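I went to the Hurnilex open day in February expecting a dancing robot. What I got was a microwave on a white table, with a cloth hung behind it and two arms reaching in from the sides.
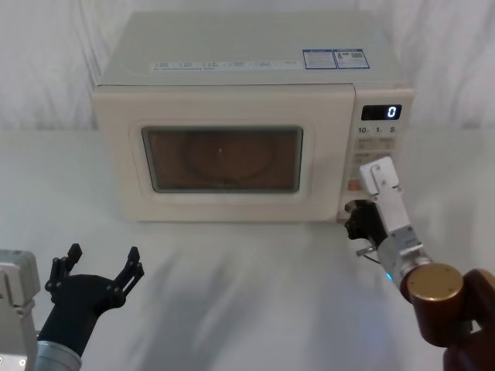 Doina Obradović told me I was being unfair, that a kitchen is harder than a car plant and every make of oven has its own buttons. Fine. But the brochure promises "help at home" across 100 everyday chores, and most homes don't hang a sheet behind the oven.

I asked what happens if the oven sits on a crowded counter under a cupboard. The answer was a slide. 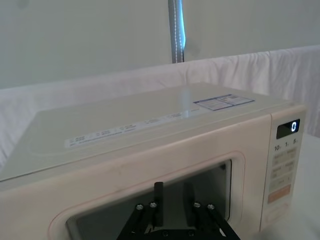

Senad Hodžić wrote to me afterward: my mother can't grip a door handle anymore, and she would take a slow machine over waiting for me to get off work. I have no comeback to that – except that his mother deserves a price and a date, and Hurnilex gave neither.

They did have numbers. The team has logged 1152 practice runs, 303 of them

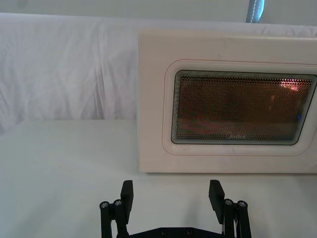
with the newer software. How many ended in a warm lunch? Put that figure on the wall next year, and I'll stay past the coffee.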